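Radmont Cottages (holiday homes)

Radmont Cottages is a small group of self-catering holiday homes on the edge of Purkton, a lakeside town best known for its Sunday market and its very long pier. I've stayed in three of them over the years and I look after this entry, so forgive me if it runs on a bit!

Location

The cottages sit along Kinsella Road, uphill from the water. It's a steep walk back with groceries (I take the car, no shame in it), but you get the breeze all summer and you can hear the bandstand on a quiet evening. The nearest bus stop is at the bottom of the hill, where the 12 turns around before heading back to Demerby. Demerby has the train station, the big supermarket and the only decent bakery for miles.

History

The oldest cottages were put up for workers at the Radmont brickyard, which is where the name comes from. When the yard closed they stood empty for a good while, then were sold off as one lot and done up as rentals. You can still find bricks stamped with an R in the garden walls — my kids used to hunt for them. A second row was added later, farther up the slope, and those have the bigger kitchens and the better parking. People argue over which row is nicer. I'm an old row person, mostly for the fireplaces.
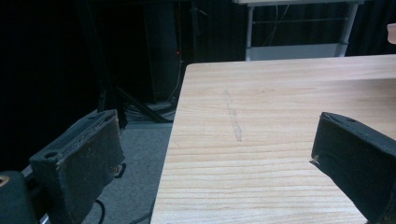 Page last changed: Tue 25 January

Accommodation

Most of the cottages sleep four, with a double room upstairs and twin beds across the landing. The end cottage, called Kinsella like the road, sleeps six and has its own side yard with a gate that sticks. Each one has a full kitchen, a living room with a pull-out couch, and a small patio out back with a grill. Bedding is included but beach towels aren't, and I forget that every single time.

Floor space in the standard cottage is 81 square meters, a little more in the upper row. Stairs in the old row are narrow and turn sharply at the top, so anyone with bad knees should ask for an upper one, where there's a bedroom and shower on the ground floor.

Booking and prices

Bookings run Saturday to Saturday in summer. From November until spring you can take a shorter stay, and that's when I'd go — the lake is moody, the pier is all yours and the fireplaces earn their keep. There's a refundable deposit of 200 dollars, and dogs are welcome in the old row for a small extra fee.

Getting there

Drivers should take Route 314 from Demerby and turn left after the boatyard. The sign for Kinsella Road is half hidden by a hedge, so slow down once you see the church.

See also: Purkton Pier; Radmont brickyard; Demerby station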